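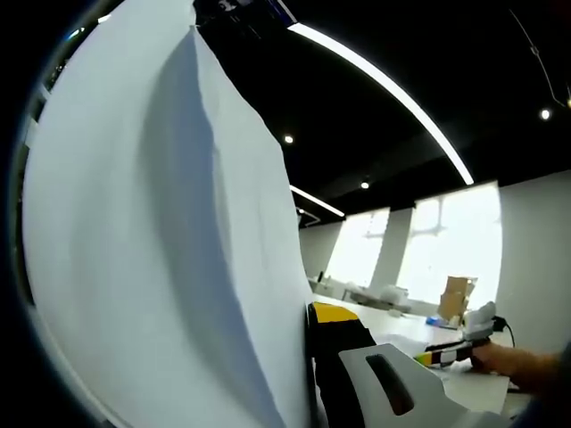 Rádio, água e velas: o que vale a pena ter em casa quando as notícias falam de mísseis

Sempre que há um ensaio militar ou uma troca de ameaças entre governos, voltam as listas de "kit de sobrevivência para 72 horas". Li várias. Metade serve para vender lanternas. A outra metade é bom senso que já devíamos ter desde o último apagão.

Água. É o ponto em que as listas têm razão. Garrafões fechados de 5 litros, num armário escuro, com a data escrita a marcador na tampa. Os comprimidos purificadores podem ficar para quem acampa. Se o garrafão esteve ao sol na varanda, use-o para regar.

Comida. Desconfie das caixas de ração "com validade até 22 anos". A que me propuseram, da marca Wodel, custava 143 euros e trazia sobretudo arroz e flocos de batata – que precisam de água e de lume, duas coisas que podem faltar. Compre conservas que já come, feijão cozido, bolachas, fruta em calda. Gaste as mais antigas e reponha. E confirme que tem um abre-latas manual, porque o elétrico não conta.

Fita adesiva e plástico nas janelas. O conselho reaparece em cada crise. Uma cruz de fita no vidro não o torna mais forte, e tirar a cola depois dá uma tarde de trabalho com álcool e espátula. Se as autoridades mandarem ficar em casa, feche janelas e estores e afaste-se dos vidros. Guarde a fita para a mangueira.

Rádio a pilhas. Tenho um Sasum velho, feio, que apanha tudo. Os modelos de manivela parecem boa ideia até se dar à manivela. O leitor Dagim Gudeta, que escreveu em agosto, garante que o dele aguenta 17 minutos de noticiário por cada carga. Acredito, mas continuo com as pilhas. Guarde-as fora do aparelho, para não verterem lá dentro.

Velas. Bonitas e más. Se não tiver outra coisa, ponha-as num frasco de vidro grosso com areia no fundo, longe dos cortinados. Uma lanterna de cabeça barata deixa as mãos livres e não pega fogo a nada.

Papéis. Fotocópias do cartão de cidadão, das receitas médicas e dos números de telefone da família, num saco com fecho. As pastas "à prova de fogo" da Nastport podem ser excelentes, não sei. Procure o ensaio na embalagem; na que vi não vinha nenhum.

Boatos. Uma mensagem reencaminhada que manda esgotar o supermercado antes da meia-noite merece ser apagada. Veja primeiro a página da Proteção Civil e só depois, se for mesmo preciso, vá comprar pilhas.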